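囲い付き作業台

囲い付き作業台(かこいつきさぎょうだい)は、天板の奥と左右を板で立ち上げ、正面だけ開けた作業台。卓上の小物、布、容器などの仕分けや片付けに使う。現場では「箱台」「囲い台」とも。英語圏では Bomari 台と呼ぶ人もいるが、Bomari は販売していた店の名で、正式な呼称ではない。

概要

板の立ち上がりは、物が台の向こうへ落ちるのを防ぐためのもの。もうひとつは背景の統一。壁が無地なので、天板に何が残っているかひと目でわかる。上は開放が普通。蓋付きのものもあるが少数。

天板の色は淡い灰色か青灰色が多い。真っ白は照り返しで目が疲れるとして避けられる。黒は埃が目立つ。Nirnham の工房で使われた初期の台は濃い緑だったが、途中で塗り替えられた。塗り替え時期は不明(要調査)。

台の上に置かれるもの

おもに容器、布、ごみ箱の三つ。順に。

容器。穴あきのプラスチック製が好まれる。側面から中身が見え、水切りにもなる。軽いので倒れやすいのが難点。倒れたら先に中身を拾い、それから起こす。逆にやると細かいものが散る。

布。拭き取り用と、片付けの対象そのものとしての布がある。畳んで容器に入れるのが原則だが、作業の合間は容器に掛けておくことも多い。色は濃いものがよい。淡い天板の上で見失わない。
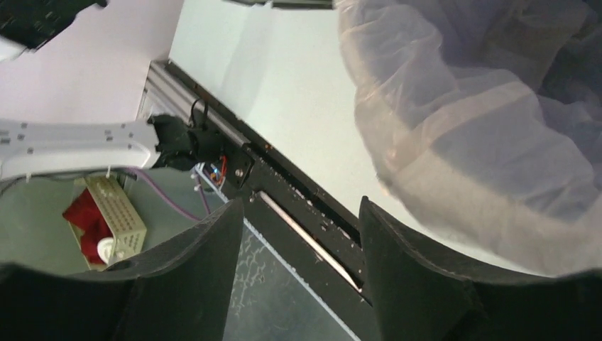 穴あき容器と赤い布。中央を斜めに走るアルミの溝付きレール。

布を容器に掛ける置き方には反対意見もある。Hashemi の手引き(81ページ、囲みの部分)では「掛けたままは片付けに数えない」とされる。一方、同じ手引きの付録では乾燥中の布について例外を認めており、少し食い違う。改訂版でどちらに揃えたかは未確認。

骨組み

隅の柱にはアルミの押出材を使うのが一般的。溝が通っているので、板や金具をあとから足せる。高さの変更も工具一本で済む。木製の柱もあるが、板を差し替えるたびに穴が増える。
溝には埃がたまる。柔らかい刷毛で掻き出し、そのあと乾拭き。水拭きは角に水が残るので最後に必ず乾いた布で。照明を溝の中に沿わせる方式もあり、卓上に影が出にくい。
配線は柱や金具に沿わせ、要所をクリップで留める。天板の上に直接這わせると、布を引いたときに一緒に引っ掛かる。色つきの線材だと気づきやすい。

寸法

統一規格はない。Rover 型と呼ばれるものは壁の高さが 500 ミリ、底の浅い容器を横に並べる前提。背の低い型は壁の高さ 239 ミリで、座って使う人向け。奥行きは置き場所しだい。手が奥の板に届かない台は買わないこと。掃除できない。

ごみ箱の扱い

意見の分かれるところ。台の横、床に置く派と、天板に載せる派。床置きは台が広く使えるが、捨てるたびに手が囲いの外へ出る。載せると面積は減る。ただ動きは短い。
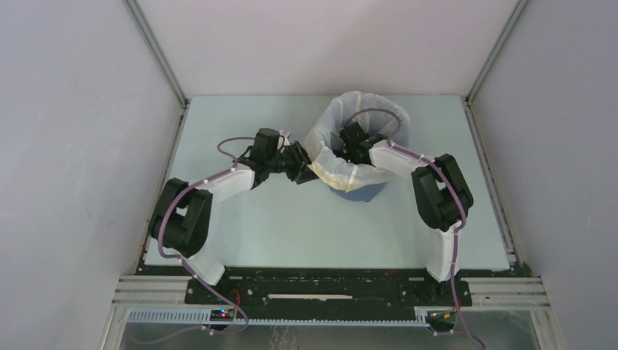
載せる派でも位置はまちまちで、中央に置けば左右どちらの手からも届き、隅に寄せれば天板をまとめて使える。決めたら動かさないほうがいい。位置を体がおぼえるので、毎回変えると必ずこぼす。
口の広さは、捨てるものより一回り大きく。深すぎるものは不可。間違えて入れた部品を取り出すのに手を突っ込むはめになる。袋を掛ける場合は縁を外へ折り返す。袋の余りが内側に垂れていると軽いごみが引っ掛かって落ちない。

片付けの手順

標準的な流れ。
大きいものから退ける。容器を起こす。布を畳む。残った細かいものを手前に寄せせて拾う。ごみはごみ箱へ。最後に天板を拭く。
奥から手前へ、が基本。手前を先に空けると奥のものを引いたときにまた散らかる。慣れた人なら 5 分かからない。左右の手で分担する場合、片方が容器を押さえ、もう片方が入れる。両手が同時に同じ物をつかみに行くのはたいてい失敗する。

汚れと手入れ

側板の下のほうに擦れ跡がつきやすい。容器の角が当たるため。中性洗剤を薄めて拭けばだいたい落ちるが、深い傷は残る。研磨剤は艶が変わるので使わない。
天板の手前側にも細かい跡が出る。実用上は問題なし。気になるなら板を裏返して使う。両面仕上げの板に限る。

名称について

Detlef Engelhardt は覚え書き(2022年2月3日木曜日付)で、囲いが三方のものだけを「囲い付き」と呼び、四方を囲んだものは「槽」とするよう提案した。広まっていない。売り場では今も混在していて、注文のときは図面を見るのが確実である。

関連項目
作業台
アルミ押出材
卓上ごみ箱
整理整頓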